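About Halvorsen Dragbike School

We teach people to ride a motorcycle in a straight line. It takes most of them longer to learn than they expected, and a fair number come back for more.

Halvorsen started as a parts counter with a dyno in the back room. Rochelle Van Dusen ran the counter, raced on weekends, and spent most of her working hours explaining to customers that the clutch they wanted to buy would not fix the launch they wanted to complain about. After the third such conversation in one morning she offered to show a man what she meant. He brought a friend the next week. By June there was a sign-up sheet taped to the register, and the parts counter was losing floor space to folding chairs.

The counter is still there. It sells chain lube, gloves, and coffee that has been described in writing by a former student as "a cold start."

What we do

Our main course is the Punovmont Weekend, named for the strip where we hold it. Friday night is classroom. Saturday and Sunday are on the track, an eighth mile at first and the full quarter when your instructor stops wincing. We cap the class at 31 riders, which is how many fit in the staging lanes before the people at the back start a card game.

You can bring your own bike or rent one of ours. The school bikes are stretched, lowered, fitted with wheelie bars and set up to forgive. If you have a 1000 cc street bike and a title that is more or less in your name, that will do nicely too. We go over every machine in tech inspection before it rolls - leaks, chain guard, kill switch lanyard, tires - and we do send people home. They get a credit and usually a ride to the parts store.

The advanced course runs two days and is by invitation. It covers clutch setup, air shifters, data logging and reaction time, and it has a long section on losing in the first round, taught by staff with deep experience of the subject.

Who we are

Rochelle is head instructor. She has been racing Pro Street since before some of our students could reach the pegs, and she still holds the school record for the slowest time slip, set when she ran out of gas at half track in front of a full class. It hangs in the classroom. She put it there.

Rosalind Wojcik handles engines and the Meninex, our data system, which she wired up herself and which she alone can persuade to print. Rosalind can tell from a log whether you rolled off the throttle at the top end. You will say you didn't. She will turn the screen toward you.

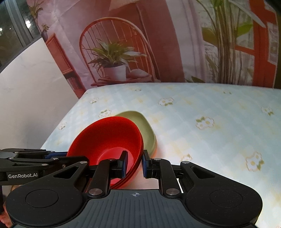
Holding on to a red bowl by the rim.

We have three more instructors on track weekends, all licensed racers, all with day jobs they talk about as little as possible. Lunch is included and is chili unless it is raining, in which case it is chili indoors.

Where to find us

The shop is on the Disine road, on the left after the grain elevator. If you reach the river you were going too fast, and we can work with that. Call before you drive out on a Monday. We answer email in the evenings, with varying degrees of spelling.

Recent from the shop

Spring class dates and deposits (3/10/20)
Wheelie bar height: a short argument
What to bring to tech inspection
Used leathers, most of them intact
Staging lights explained, again
Gift certificates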